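Predevau Support Portal
Ticket status: Open -- awaiting customer confirmation
Product: Plistura two-arm home unit, evaluation plan
Site: Subramaniam residence
Assigned to: Tanner Turcotte, Field Support
Opened: April 2018

Customer report
The customer states that the unit stops partway through the tabletop pickup routine. The arms rise, the unit holds its position, and the status panel returns the message "target not confirmed." The routine had completed normally in the bedroom and the hallway. The fault is limited to the living room.

Entry 1
Remote log review completed. Of the last 200 pickup attempts, 70 ended with the message above. All 70 were made in the living room. No motor or joint faults were recorded. Battery and network readings were within limits.

Entry 2
Customer was asked to restart the unit and repeat the base calibration. Both steps were carried out. The fault returned on the second attempt.

Entry 3
Customer was asked to clean the head camera cover with the cloth supplied and to confirm that the Sullell vision package was current. The package was one release behind and was updated remotely. The stop now occurs less often but has not cleared.

Entry 4
Site visit completed. The technician ran the routine at the console table in front of the sofa, using a small white item as the target. The table has a glossy dark top, and the window behind the sofa admits strong daylight. The working assumption is that glare on the tabletop lowers the confidence score below the pickup threshold.

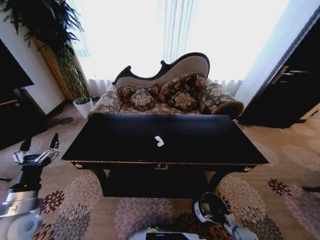
The exposure setting was changed from Fixed to Adaptive, and the settling time before each reach was raised from 200 to 1,000 milliseconds. Arm speed and grip force were left at factory values.

Action required from customer
Please run the routine once in the morning and once in the afternoon -- with the curtains left as they normally are -- and reply to this ticket with the result of each run. Please do not repeat the base calibration during this period.

If the message returns, the case will be passed to the Plistura vision team with the full logs. The evaluation period has been extended to the end of June at no charge.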